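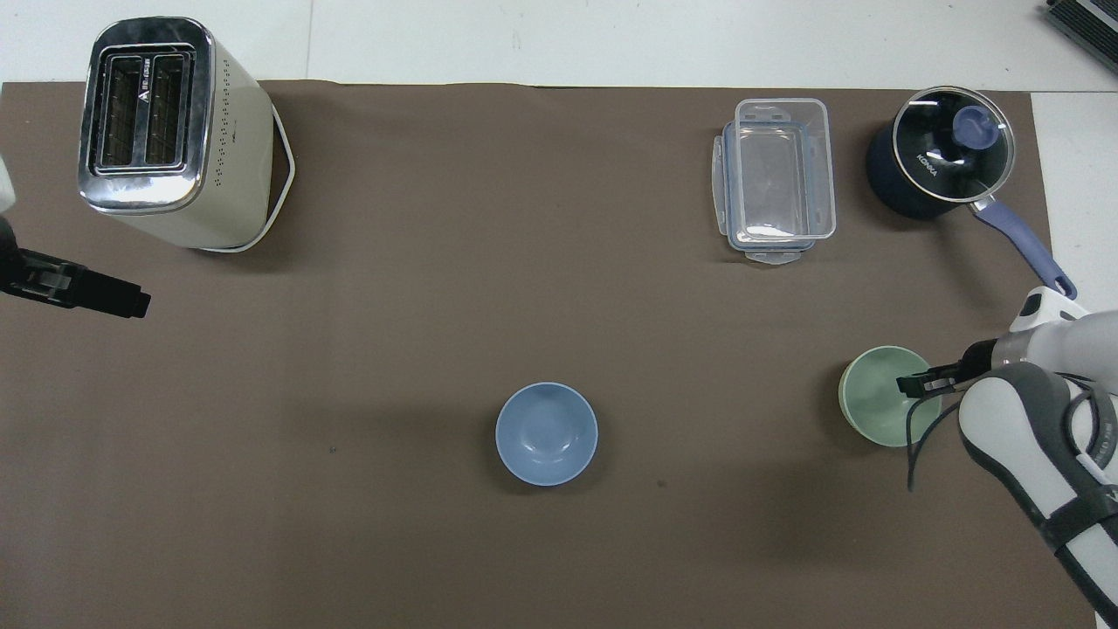
Wednesday, late. Got through 25 good takes on the Grivine rig before lunch and then spent most of the afternoon fighting with the left arm. The task this week is the bowls. Each take starts with both of them down on the brown mat, the light blue one near the middle and the green one off to the right, and the right gripper goes for the rim of the green one. I like to hold it over the edge for a moment before closing, so the model gets a clean look at the approach. The toaster, the plastic container and the saucepan with the blue handle stay out as clutter. I move them between takes but keep them on the mat.

Threw away 8 takes. Most were me closing too early and pushing the bowl instead of picking it up. One was fine until I bumped the pedal and ended the recording with the bowl in the air. I used to keep those and trim them later, but the trimming takes longer than doing it over.

The left arm problem was the wrist again. It lags behind my hand, a little at first and then more the longer I go. Restarting the Drostov controller clears it for 5 takes, sometimes fewer. I wrote to Gutunari about it in February and got back a link to the manual. Tightened the connector, no change. Tomorrow I will swap the cable from the spare arm and see.

The glass lid is a pain for the depth data. It comes back full of holes and so does the clear container. Mosquera wants them left in, so they stay.

Total on the drive is 2828 takes, all tasks. Upload started at 6 and was still going when I left. Need more with the bowls swapped, green in the middle and blue on the right, or it will just learn to reach right every time.

Shoulders sore. Chair is too low for the leader arms. Ate the second half of the sandwich in the car.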